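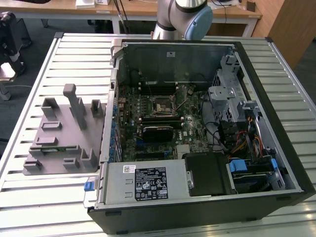 3.2 What people do with an old tower

I had expected the interviews to be the interesting part of this study, and they were fine, but I learned far more from watching people open a case. We ran the sessions in April at the Balleck repair room, using retired office desktops passed on to us by Flolluvik. Of the 226 people who signed up, 183 came and finished the task, which was simply to take out whatever they thought was worth keeping.

Nearly everyone went for the memory first. I think that's down to confidence — the slots are easy to find, the clips make sense, and you can't do much harm. Drives came next, and people were quick to spot coloured plastic tabs and latches (I'd love to thank whoever decided those should be blue). The processor was another matter. Plenty of people lifted the retaining lever, had a look, and put it straight back down again!

Power supplies worried them most. Several told me they'd been warned off as children and had never got over it. Figure 3 gives the order of removal for all the sessions, and you can see how late the supply comes out, even though in many of these cases it blocks the way to everything else.

I should say that our machines were all full-size towers. Domínguez found a rather different order with small cases, where the drive has to come out before you can reach the memory at all, and I'd be wary of stretching our results that far. We come back to cable routing, and the time people lost to it, in section 3.3.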